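首页 > 家务手记 > 厨房
周末两件小事：擦透电饭煲那道盖缝，再把浅色木桌面养一养
发布于 2024年6月30日　阅读 1,773　栏目：Pimonico 家务手记

我特别喜欢擦东西。朋友都知道，我去别人家吃饭，吃完会盯着人家的电器看，看盖子边上那道缝是黑的还是白的。今天写的就是这个：白色圆盖的电饭煲（或者带盖的锅、焖烧罐，凡是上面一个圆盖、下面一个圆身子的，道理都通），怎么把盖和身子之间那一圈擦透。擦完顺便把它平时待着的那张木桌子也照顾一下，两件事连着做，很过瘾！

先把话说在前面，这套做法我在自己家用了很久，锅是 Cadusix 的老款，桌子是浅色木皮的。你家的东西材质不一样，就先在看不见的地方试一小块，说明书还在的话翻一翻。

要准备的东西

超细纤维布两块，一块湿用一块干用。我用的是 Praken 的薄款，厚的塞不进缝里，买之前捏一捏。
旧牙刷一把，软毛。
棉签，几根就行，头要紧实，那种一碰水就散毛的别用。
中性洗洁精，挤一点点。
温水200毫升，用小碗装。
木桌用的养护油，我用 Akbulut 的无色款，小瓶，开一瓶能用很久。
一条旧毛巾，垫在桌上。
牙签可有可无，要用就把尖头裹一层布。

看着挺多，其实厨房抽屉拉开基本都有，除了那瓶油。没有油也能做前半部分。

第一部分：盖缝

开始之前拔插头。刚煮过饭的，敞着盖放凉，放到手掌贴上去没感觉为止。我一般早饭后拔，下午擦，中间该干嘛干嘛。

然后把内胆、内盖、蒸汽阀都拆下来，放水池里泡着。这几样好洗，交给水就行，别管它们了。

难的是外面那一圈。盖子往外鼓，身子往里收一点，中间留一道细细的缝，米汤的蒸汽从旁边走，厨房的油烟往上落，手指每天开盖还要碰。一天两天看不出什么，几个月以后，缝里那条线会越来越深，用指甲一刮，指甲缝里就是一层黏黏的东西。白色的机器尤其吃亏，上面的盖子亮得发光，下面那一圈再一黄，就很显旧。
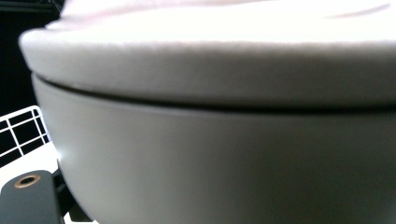
白色圆盖和浅灰色下半截之间的细缝，重点就在这一圈。

在灯底下看缝有个小麻烦：盖檐本身会投一道阴影下来，所以缝里永远有点暗，单凭眼睛分不清是影子还是脏。我的办法是蹲下来，眼睛跟缝一样高，拿手机的手电从侧面照。影子会跟着光跑，脏东西待在原地不动。这一招我用在很多地方，窗轨、冰箱门封条、油烟机的接缝，百试百灵，大家一定要试试。

看清楚了就动手，顺序是这样的。

一、先干后湿。用干牙刷沿着缝扫一圈，把浮灰和干掉的米浆皮扫出来。很多人一上来就喷水，灰和水一混变成泥，往缝深处一推，更难弄。牙刷斜着拿，刷毛的一个角探进去，从左往右走，到头了再接着走，别来回搓。

二、敷一下。湿布蘸温水加一滴洗洁精，拧到不滴水，叠成细长条，贴着缝绕上去。绕不住的地方用手按着，或者夹个晾衣夹。放着，去把水池里的内胆洗了。等你洗完回来，缝里的油基本就松了。

布一定要拧干，这是整篇里我最想强调的一句。电饭煲的身子里头是有电路的，缝里灌进水很麻烦。宁可多敷一遍，也别让水往下流。

三、走布。把湿布换一个干净的角，用拇指指甲隔着布顶进缝里，慢慢推。推一段，看一眼布，会有一条细细的黄印子，看到那条印子真的非常开心！换一个角再推。推到布上没有颜色就可以停了。

四、棉签收尾。盖子合页那一块和开盖按钮旁边，指甲进不去，用棉签。棉签也是微微湿，转着进，别捅。有的机器身子最上沿还有一道小台阶，盖子就坐在那上面，台阶根上爱藏东西，棉签横过来躺着走一遍。

五、擦大面。缝干净了才擦盖面和外壳。光面的盖子用湿布走一遍，马上干布跟上，顺着弧度从顶上往边上抹，不会留水痕。哑光的身子反倒要多擦两遍，哑光面会咬住手印，斜着看一块亮一块暗的，就是油没走干净。

六、敞着晾。盖子打开，内盖先别装，晾到里外都干了再合。急着合上的话，第二天一开盖会有股闷味。

前面敷的时间不算，光动手的部分我掐过表，19分钟。第一次做会慢一点，后面每两周走一遍布就够了，那就很快，煮水的工夫就能弄完。

几种常见的顽固情况

缝里发黄擦不掉：先确认是脏还是塑料本身老化。老化的黄是匀的，一整圈颜色差不多，摸着滑；脏的黄一块深一块浅，摸着涩。老化的就随它去吧，用漂白剂硬漂，表面会发粉，以后更容易吸脏。

缝里有硬壳：多半是溢出来的米汤，干了很久。别用刀片！把敷布那一步重复一遍，敷完用裹了布的牙签轻轻拨，一整片起来的那种最爽。

盖面有细划痕：这个没什么好办法，牙膏我试过，划痕是浅了点，周围一片也跟着不亮了，后悔。现在我只管不再添新的，布上有没有沙粒，擦之前抖一抖，先对折看一眼。

有橡胶密封圈的：能拆就拆下来单洗，拆之前拍张照记住正反面。我有一次装反了，煮饭的时候旁边一直冒汽，还以为机器坏了，差点拿去修。密封圈上别用油，也别用酒精。

第二部分：桌面

锅端走，毛巾撤掉，这时候就会发现桌上有一个印子。圆底的东西常年放在一个位置，底下那块颜色跟周围会不太一样，边上还会有一圈灰。浅色木头特别明显，我自己那张就是。

浅色木桌我真的太喜欢了。木纹一条一条横着过去，到某个地方突然拱起来一个小山包，再落下去，每次擦桌子都忍不住顺着它看。麻烦也在这里，颜色浅，酱油、茶、咖啡，沾上什么都看得见，而且它是木皮的，木皮薄，不能像实木那样一不高兴就拿砂纸磨一遍。

我以前对木桌的态度是湿抹布走天下。后来跟做家具的 Ekrem Güler 聊过一次，他看了一眼我发过去的桌角照片，只回了一句：“水少一点，布软一点，顺着纹。”我把这句话抄在便签上贴在橱柜门里头，现在还在。

做法也简单。

先除尘。干布顺着木纹的方向走，长长地一下抹到头，别画圈。画圈的时候灰尘颗粒横着切过木纹，时间长了，对着窗户看会有一团一团的雾。

再去污。干净的微湿布，也是顺纹走。有油的地方，布角上点一丁点洗洁精，擦完换清水布带走，再换干布。这三块布要接得紧，别让水在桌上停着。接缝和桌边是木皮最怕水的地方，擦到边上手轻一点，布不要挂下去蹭。

然后找光。还是刚才手电那一招，换成侧面的窗光更好。人蹲到桌子一头，朝着光看过去，反光的那一片里，没擦干净的地方会断开、发花。从上往下看是看不出来的，一定要低头。有些小黑点是木头自己长的，擦两下没反应就别再使劲了，我为了一个小点磨过半天，最后发现它在漆底下。

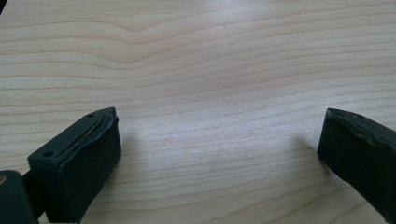
桌面干透之后才轮到油。这里要先分清楚你的桌子是什么表面，滴一滴水上去，水珠鼓鼓的站着不动，说明漆膜是完整的，油吃不进去，抹了只会糊在上面，沾灰。这种桌子做到前面那步就可以收工了，省事。水珠慢慢摊开、底下颜色变深的，才需要养护油。滴完记得把水擦掉。

我那张是后一种，一年上两次，九月一次，开春一次。九月那次最要紧，家里马上要开始干了。

上油的量比你想的少得多。布上倒一个指甲盖大小，对折，捏一捏，让油在布里散开，再落到桌上。从离自己远的那头开始，一条一条往回走，条和条之间搭一点边。走完整张桌子，布应该还是半干的。要是桌上看得见油亮的水光，就多了，马上换干布收掉。

放一会儿，让它吃进去。中间不要放东西，也不要忍不住去摸（我每次都摸）。过后用干净的干布再顺纹走一遍，手掌贴上去是滑的、不粘，就成了。

沾过油的布不要揉成一团扔垃圾桶，摊开晾在通风的地方，干了再扔。有些油干的时候会自己发热，团着放不安全，瓶身上一般也写了，看一眼。

关于那个圆印子

晒和热都会留印子，处理不一样。

底下颜色比周围浅，周围深：周围见光多，底下一直盖着。这个没法擦，只能等。把锅挪个地方，桌子转个方向，让它自己慢慢跟上来。

底下发白、雾蒙蒙的：多半是热汽闷进去的。我的办法是盖一块干棉布，用手掌来回焐，焐热就停，再看，淡了就继续。有人用熨斗隔布烫，我不敢推荐给木皮，胶一软，起泡就完了。

底下发黑：水泡久了。木皮上的黑印我没有成功过，哪位成功了请一定告诉我，我真的很想学。

预防的话，在锅底下垫一块软木垫就好，比锅底大一圈。硅胶垫我不爱用，有一块在桌上贴了一个夏天，揭下来的时候粘粘的，留了个方形的影子。另外煮饭的时候把锅往外拉一点，别让出汽口正对着墙或者柜底，墙和柜子也会谢谢你。

做完之后把锅放回去，我会故意换个朝向，插头线在背后绕好，盖子那道缝正好对着窗。干干净净的一条细线，特别好看！

时间表，想照着做的可以抄

每天：煮完饭，外壳用干布带一下，内盖拆下来冲。
每两周：盖缝走一遍湿布，再走一遍干布。
每个月：棉签收合页，密封圈拆洗，桌面找一次光。
九月和开春：滴水测试，需要的话上油。

读者来信里的几个问题

有人问小苏打行不行。盖缝里我不用，粉末干了会卡在缝里，白盖子上看不出来，灰色的身子上一道一道的白，还得再擦一遍。洗内盖倒是可以。

有人问酒精棉片。光面盖子偶尔用用没事，印刷的字和按键上不要用，会花。木桌更不要用，漆面发白就是这么来的。

Hậu Tiêu 来信说，她家是100块钱不到买的小锅，盖子拆不下来，缝特别窄，布进不去。这种就用缝衣服的棉线，沾一点点温水，两手拉直，像用牙线那样顺着缝拉过去。我照着试了，窄缝真的好用，比我原来的办法强多了，下次我准备拿它去弄吐司机。

还有人问桌面能不能用厨房喷雾。看成分，带碱的、去重油的都别喷，那是给灶台用的。真要喷，喷在布上，别直接喷桌子。

下一篇想写砧板架和它底下那个接水盘，已经拆开泡着了。

标签：电饭煲清洁　盖缝　木桌养护　浅色木皮　擦擦擦
上一篇：抽屉滑轨里的面包屑怎么弄出来
下一篇：暂无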